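Goltora Compliant Gripper G2
Service and Safety Notice: Release Fault When Stacking Dishware

Product support > Grippers > Notices
Published Sep 7, 2025
Applies to: G2 grippers fitted with the Fulex finger pads and running the Semple motion controller
Status: Open. Interim measures are mandatory until the replacement pads are fitted.

Overview

Goltora has confirmed a fault in the release stage of the G2 gripper when it is used to place one dish inside or on top of another. Under certain conditions one finger pad remains in contact with the rim after the controller has reported the gripper as open. The arm then begins its retreat with the dish still held on one side. The dish may be tipped, dragged across the item below it, or lifted and dropped.

Four incidents have been reported to the service department. In two of them a dish left the work surface and struck the floor near an operator. No injuries were recorded. Customers are asked to read this page in full before returning an affected unit to stacking work.

Cause of the fault

The Fulex pad is made from a soft compound chosen for its hold on smooth, curved rims. With use, the outer skin of the pad becomes polished and begins to cling to matte plastic. At the same time, the position sensor in the G2 measures travel at the drive screw and not at the fingertip. When a pad clings, the finger flexes, the screw completes its travel, and the Semple controller receives an open signal while contact continues at the rim.

The fault has been reproduced on pads with more than 1,000 closing cycles. It was not reproduced on new pads. It is more likely at low opening speeds and when the rim is gripped from one side with a finger inside the bowl.

Units at risk

- G2 grippers with gray Fulex pads, all lengths
- G2 grippers returned from service before the present notice with their original pads refitted
- Any G2 used with the Cledari dish handling program in stack mode

Grippers fitted with the hard nylon fingers are not affected. Units used only for boxed goods may remain in service, but the pads should be inspected at the next scheduled stop.

Required interim measures

1. Stop all stack mode programs on affected units. Single placement on an open surface may continue.
2. Inspect both pads with the power isolated. Replace any pad that shows a shiny band, a tear or a lifted edge.
3. In the Semple controller, set the opening speed to at least 40 percent of maximum. Lower values must not be used with Fulex pads.
4. Add a pause between the open signal and the first upward move. The arm should make a short sideways release move during this pause, away from the rim.
5. Keep the guard closed for the whole of the release and retreat. The guard switch must not be bypassed for teaching or for demonstration.
6. Record the date of inspection and the pad batch on the unit's service card.

If a dish is seen to follow the gripper upward, press the emergency stop. Do not reach in to catch or steady the dish. The arm may continue to move for a short distance after the stop is pressed, and a gripper that has lost air pressure may open without warning.

Restart after an incident

The unit may be restarted only by a person trained on the G2. Remove the dishes by hand with the power isolated and the lockout fitted. Check the finger mounts for bending, and run the open and close test from the controller menu before any load is introduced. A unit that fails the test must be returned to Goltora. Finger mounts are not to be straightened on site - a straightened mount will pass a visual check and may still give a false open signal.

Acceptance check for stack mode

After new pads have been fitted, stack mode may be resumed once the unit has passed the acceptance check. The check uses a plastic bowl and a plate wider than the bowl, placed on a flat, non-slip surface. The gripper places the bowl on the plate, releases it and retreats to the home position. The bowl must then stand upright within the rim of the plate. It does not need to be exactly centered. The check is failed if either dish moves during the retreat, even if both come to rest in an acceptable position.

The full check takes roughly 40 minutes, including setup. Results should be entered on the form supplied with the pads.

Replacement parts

Revised pads with a textured skin will be supplied without charge to registered owners. Shipment is planned to begin in October. Orders will be filled by serial number, and customers running stack mode will be served first. A controller update that adds a load check after the open signal is in testing and will be announced separately.

Old pads should be kept and returned in the packaging provided. They are needed for the wear study and should not be cleaned with solvent before return.

Contact

Questions about this notice should be addressed to Sheena Skinner, Product Safety, Goltora. Please have the serial number of the gripper and the controller software version available. Incidents involving a dropped or thrown item should be reported the same day, whether or not damage occurred.
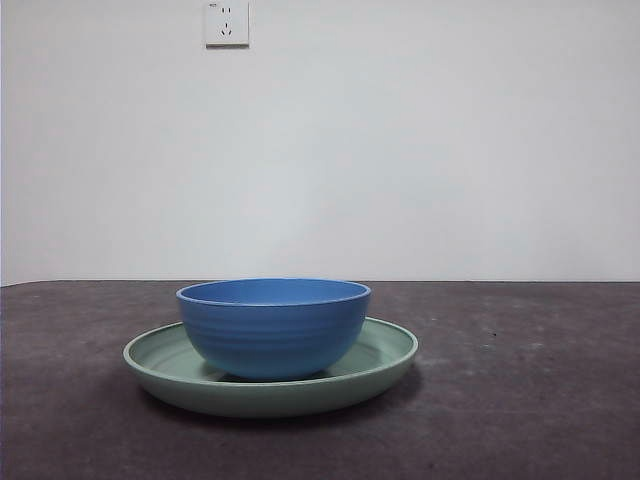
Bowl resting on plate, stack mode arrangement.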